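Tuesday, started just after 9

Pose fusion day, again. The plan was to stop the planner (Carico, our fork of it anyway) from changing its mind halfway to a part, and I think I've finally found out why it does. Writing it down before lunch while I still believe it.

Background for whoever reads this after me: we get tag poses from two places, the fixed view and the wrist view, and Dodia merges them into one estimate per part. On paper the wrist view should win whenever the gripper is close. In practice the merged pose jumps at the handover, Carico sees the goal has moved, throws the trajectory away and plans a fresh one. You get a little shrug in the wrist and then it carries on. Looks daft, costs time, and now and then the new plan comes in from the other side of the part and we have to hit stop.

So this morning I replayed the logs with the merge switched off and both streams plotted separately. 164 handovers in the set, and the jump is nearly all in rotation! Translation is fine, much better than I'd feared. The rotation goes wrong when the fixed view only has one face of a part to go on and the tag is steeply tilted – the classic flip, where two answers fit the corners almost equally well and the solver picks whichever it fancies.

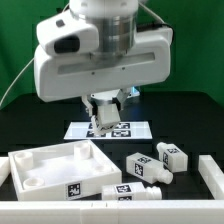
Fixed view, block in the gripper over the four-tag plate.

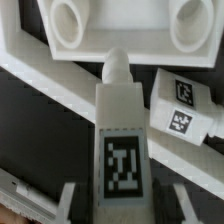

Wrist view, large tag on the block between the fingers, two smaller ones on the cube to the right.

What I've changed in Dodia so far:

Both candidate rotations are now kept for any single-tag detection. We used to bin the second one straight away, which was silly of me (the commit has my name on it, I checked). The second candidate gets passed along with its reprojection error and the fusion step decides.

If a part shows two tags at once we solve over all the corners together. I'd assumed we did this already. We did it for the plate and nowhere else.

The handover is now a blend over 30 control ticks, no more hard switch. I tried it shorter and Carico still replanned.

I also raised the replan threshold a touch, then put it back. It hides the problem and I'd rather see it.

Reran the replay after all that and the big flips have gone apart from 2, both on the same part model. I suspect the tag offset in the part file. Somebody (me again, probably) measured it from the bottom face and the Zirnham exporter wants it from the body centre. Need to open the file and look, and if it's wrong there then the other parts out of the same export want checking too.

Side note on timing. The extra solve is cheap but the logging isn't – I was writing both candidates out as text every tick and the loop started missing its deadline. Moved to the binary logger, fine now. Courtois can't read that format yet, so if you want plots you'll have to run the converter first, script is in tools next to the old one. Don't use the old one, it drops the second candidate without a word.

Still to do: fix the offset, rerun the replay, then run it live at slow speed with the blend on. Also a test for the flip case, a proper one with a synthetic tag at a nasty angle, so I don't break it again in July.

Kettle.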